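Faltum wrist-camera set, student club release

README

What this is

2,155 short clips from the wrist camera of one arm, collected by the robotics club between October and March. The arm was driven by hand for every clip. The job is always the same: approach a small object on or near a white sheet, close the fingers, lift, put it back down. Aurélien Texier wrote the recording script and most of this file. Complaints go to him.

What we claim

Not much. Our club poster said the policy trained on this set "generalises to new objects". I would take that sentence off the poster. We tested on 2 objects that were missing from training, and both were soft, bright and about the same size as everything else. Griltis, the baseline we compared against, was never tuned for our arm, so beating it means very little.
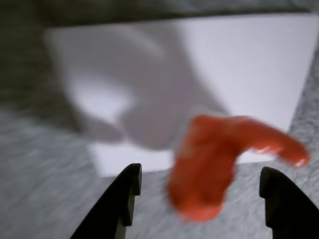 Wrist view, orange-red hooked object between the fingers. Motion blur as recorded.

Known problems

Blur. Quick wrist moves smear the object and the speckled surface. We flagged 337 clips as badly blurred and left them in. The flag was set by eye, by different people, and we never checked whether they agreed.

Shadows. The light was fixed, and a policy could well be reading the shadow on the paper and ignoring the object. Nobody has ruled this out.

Success labels. The driver pressed a key when the grasp felt good. Roughly 40 of these are plainly wrong and there are surely more.

Splits

Train and test were split by clip, so the same session can turn up in both. Treat any test score as flattering. The Urnard folder holds a split by session, which gives lower numbers. Please report those.

Use

Fine for coursework and for trying out a loader. Please don't use it to rank methods. The old Barrios format is no longer supported; convert before loading.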